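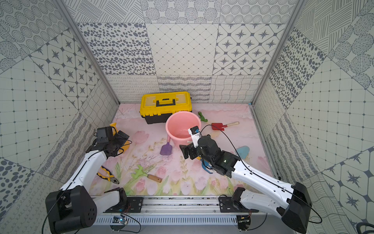
Sorting Out the Sand Toys

A sand toy is a tool with the sharp and heavy parts taken away. A grown-up gardener has a steel spade, a rake and a trowel. You have the same things in small sizes and bright colors. The shapes are nearly the same because the jobs are nearly the same: dig, scoop, scrape, carry, pour.

This page is about what each toy does, and how to put them all away so you can find them next time.

Shovels and spades

A shovel has a handle and a blade. The blade is the wide part that goes into the sand. Push it down, lean the handle back, and the blade comes up with sand on it. The handle works as a lever, and a lever makes a small push do a bigger job.

Some blades are flat and some are curved like a spoon. A flat blade is good for cutting straight sides and for patting sand down. A curved blade holds more, so use that one when you are filling something. A trowel is a short shovel for one hand. It is best for small holes and for working around a castle without knocking it over.

Rakes

A rake has teeth. Pull it toward you and the teeth drag through the sand. Shells, twigs and stones get caught, and the sand slips through the gaps. A rake also makes lines, so you can use it to draw roads or plowed fields. When you put a rake down, lay it with the teeth facing the ground. Somebody might step on it.

Buckets

A bucket is wide at the top and narrower at the bottom. Look at almost any bucket and you will find this. The shape is called a taper, and it helps in two ways. Buckets can stack one inside another, and a sandcastle can slide out when you turn the bucket over. If the bucket were wider at the bottom, the sand would get stuck.

The wide edge at the top is the rim. It makes the bucket stiffer so the sides don't bend when it is full. The handle is joined on near the rim. 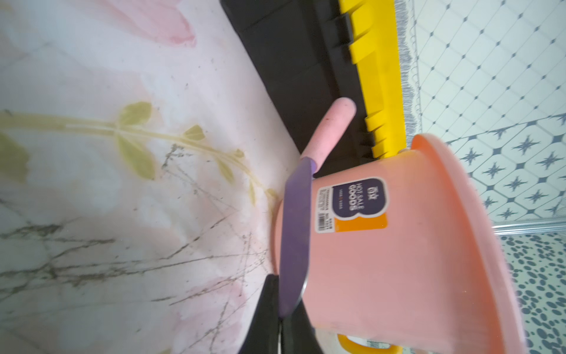 A pink bucket with its label still on the side. The sides get narrower toward the base.

How heavy is a full bucket?

Sand is heavier than it looks. Water is easy to work out: one liter is 1000 milliliters, and it weighs one kilogram. A bucket of sand weighs more than the same bucket filled with water, and wet sand is heavier than dry sand. Wet sand has water in the gaps between the grains, where dry sand only has air.

If your bucket is too heavy to lift, tip some out. Two half-full trips are better than a broken handle.

Try this: find a small cup that holds 240 milliliters. Count how many cups of dry sand it takes to fill your bucket. Empty it and do the same with damp sand, and write down both numbers. Damp sand can clump and leave air pockets, so your numbers may not match. Press the sand down and see what changes.

Watering cans and molds

A watering can has a spout, a narrow tube that lets the water out slowly. You need that for castles. Pour from a bucket and the water lands all at once and makes a hole. Pour from a spout and it soaks in.

A mold is a hollow shape. Pack it with damp sand, turn it over, tap the top and lift it off slowly. Dry sand will not hold the shape. Very wet sand slumps. Somewhere in between is right, and you will have to test it with your hands – squeeze a lump, and if it stays together when you open your fingers, it is ready.

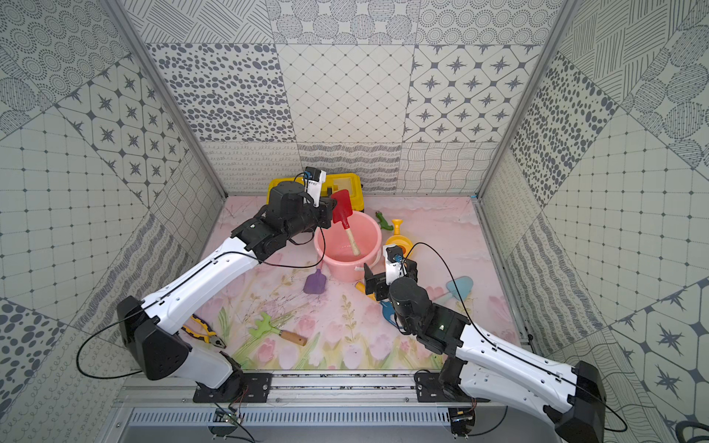
Putting everything away

Start with the biggest thing. Stand the bucket up where you can reach it, with nothing in it. Long toys go in first, with the blades at the top and the handles down inside. The handles are thin, so more of them fit, and you can see from the blades which toy is which.

Small things go in last. Molds, little pieces and toy animals will drop into the spaces between the handles. If the bucket gets too full, lay the rest beside it and use a second bucket or a box.

Real tools go somewhere else. Pliers, for example, have metal jaws that can pinch, and sand gets into the joint where the two halves turn. Keep them in a toolbox and ask an adult before you take them out.

Before you finish, check these things:

Is there sand left on the toys? Shake it off outdoors, or rinse them and let them dry.
Is anything cracked? Cracked plastic can have a sharp edge. Show it to an adult.
Is anything still on the floor or under the mat?

Words to know

Blade: the wide part of a shovel or spade.
Lever: a bar that helps you lift or move something.
Rim: the edge around the top of a bucket.
Spout: the tube that water pours out of.
Taper: to get narrower toward one end.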